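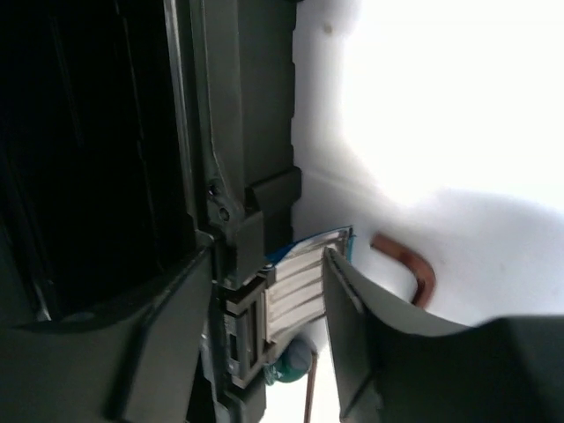
Week 2: Ribbon Cables, Sockets and the Plastic Cases They Live In

Small Electrical Repair, Wednesday evening group
Nurnton Adult Learning, Waten Building
Tutor: Reynaldo Ocampo

Welcome back! Last week was all wire strippers and plugs, and I know a few of you were itching to get inside something, so this week we get inside something. The subject is flat flexible cable, the thin stripy ribbon that joins one part of a piece of equipment to another, and the moulded housings it gets tucked into. I love this stuff. It weighs next to nothing, it folds around corners, and once you've learned to read one you will spot them in printers, scanners, keyboards, car radios and half the things in your loft.

Please read the first three sections before class if you can. The practical takes 40 minutes and I'd like us all to start it together.

What you are looking at when you look at a ribbon

A flat flexible cable (FFC for short, and you'll see that on packets and in parts lists) is a row of flat metal strips held side by side between two layers of thin plastic. Along most of its length the strips are covered. At each end the plastic is left off on one face, so the metal is bare, and those bare strips are the contacts. Silver-coloured strips are usually tinned copper. Gold-coloured ones have a very thin plating.

Turn the end over and you normally find a stiff backing strip, very often bright blue. That's the stiffener. It carries no current at all, it just gives the end enough body to be slid into a socket without crumpling. Blue is a habit of the trade and no more than that, so you'll come across white, clear and black ones too.

So every ribbon end has two faces, a metal face and a backing face. Say it out loud as you pick one up: metal this side, blue that side. I still do it, and I've been doing this for years.

Three things to write down about any ribbon before you order a new one:

Number of strips. Count them under the magnifier, then count again from the other end.

Pitch. The distance from the middle of one strip to the middle of the next. Measure across the whole row, centre of first strip to centre of last, and divide by the number of strips less one. You get a far better answer than trying to measure a single gap.

Same side or opposite side. Lay the ribbon flat on the bench with no twist in it. If you can see bare metal at both ends, the contacts are on the same side. If you see metal at one end and backing at the other, it's an opposite-side cable. These do NOT swap for each other. A wrong one may slide in beautifully and then do nothing, or do something much worse.

Length matters as well, of course, but people remember length.

The socket, and how it lets go

Sockets come in a few families and it pays to know which one you've got before you lay a finger on it.

Plain push-in. The ribbon goes in against the spring of the contacts and friction holds it. There is no latch. You hold the end by its stiffener and pull straight.

Slider. A little bar runs along the mouth of the socket, with an ear at each end. Ease one ear out a touch, then the other, then back to the first. It moves a very short way and stops. If you keep going after it stops you'll have a loose bar in your hand, and getting it back on is a whole evening by itself.

Flip-up. A flap runs along the socket and hinges upwards like the lid of a pencil tin. Lift it with a fingernail or a plastic pick, gently, near both ends.

The last two are called zero insertion force, or ZIF, and the name tells you what to expect. With the latch open the ribbon should slip in with no push to speak of. If you're pushing, stop! Either the latch isn't open or the ribbon is crooked.

Have a good look at how the socket is held in its housing too. Some are soldered to a board and some sit in a slot or on the edge of the moulding, and when the housing flexes the socket goes with it. Support it with a finger from behind while you work.

Reading the plastic

I want you to get as keen on the case as you are on the cable, because a moulded case is full of messages from whoever designed it. Run your thumb round one and you'll find them.

Ribs and stepped ridges stiffen a flat wall that would otherwise bend like a biscuit tin lid. They can also locate the neighbouring part, so if two pieces won't close up, check whether a rib is sitting on top of something it ought to be beside.

Small round holes in the moulding are most often for self-tapping screws. When you put a screw back, turn it backwards first until you feel it drop into the old thread with a tiny click, then go forwards. It is the single best habit in this entire course and it costs you nothing.

Tabs that stick out may be clips, stops, or rests for something else. Before you lever on a tab, work out which. A clip has a slope on one side and a flat step on the other.

A deep recess usually wants something in it. If you've got the case back together and there's a cavity with nothing inside and a part left on the bench, well, you know what I'm going to say.

Lips round an open rim tell you which half goes on first. One half carries a raised lip, the other carries a groove, and they meet all the way round when everything is right. If there's a gap at one corner, open it again. Squeezing it shut with a screw is how ribbons get pinched.

Labels are worth noting in your book as well, just as they're printed. We have a big black case on the go with a red oval on it reading DELIXI, with ELECTRIC underneath, and that goes at the top of your page before any dismantling happens.
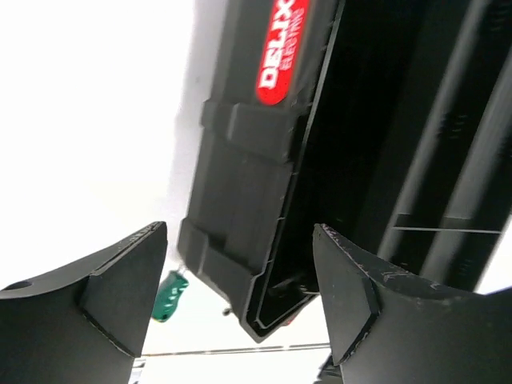

After the label, do a sketch. It doesn't have to be good. A box for the case, an arrow for which way is up, a cross for each screw and a wavy line for each cable will see you through nearly anything. Phone photos are great too, but a sketch makes you look properly, and you can write on it.

Practical: refit a ribbon

Everything we open in class is disconnected from the mains and has been checked by me. At home, unplug first, and leave anything with a mains power section inside alone until we've done Week 5.

You'll need your notebook, the magnifier, a plastic pick, a small screwdriver and a practice ribbon from the blue tray (the long drawer marked 867, under the window).

1. Draw your sketch and write down the label.
2. Find the socket and decide which family it belongs to. Tell your partner before you touch it.
3. Open the latch if there is one.
4. Draw the ribbon out in line with its strips. Hold it by the stiffened end, never by the thin middle.
5. Look at the contacts under the magnifier. You want them clean, straight and all the same width. Note any that are dull, scratched or lifting.
6. Count strips, work out the pitch, check same side or opposite side.
7. Offer the ribbon back up to the socket with the metal facing the way it came out.
8. Slide it home. The end should sit square, with the edge of the stiffener parallel to the mouth of the socket.
9. Close the latch, both ends together.
10. Give the lightest of tugs. It should stay exactly where it is.

Then swap with your partner and do theirs. The second go is always quicker and it's such a nice feeling when the latch goes down and everything lines up!

If it won't go in

Check the latch again. Check for a corner of the stiffener folded under. Look inside the socket with a torch for a bent contact or a crumb of old plastic. Compare the width of the ribbon with the width of the slot. If all of that looks fine, put it down, have a sip of tea and come back to it, or wave me over.

Please don't trim a ribbon with scissors to make it fit. I have a jar of those.

A word on folds

Ribbons may be folded once to turn a corner and will live that way perfectly happily. What they hate is being creased, opened out and creased again in the same spot. If yours came folded, keep the fold and put it back the same way.

For your notebook

Write up one ribbon from home. A dead printer is ideal, and Kurtuluş Spares on the Fullent road keeps a box of scrap ones by the till if you haven't got anything. I'd like the strip count, the pitch with your working shown, the socket family and a sketch of the case with its ribs and screw holes. Bring the object in if it's small enough to carry.

The November timetable is pinned up inside the door. Next week is switches and we're back in the same room, so leave your practice ribbon in the tray with your name on a bit of masking tape.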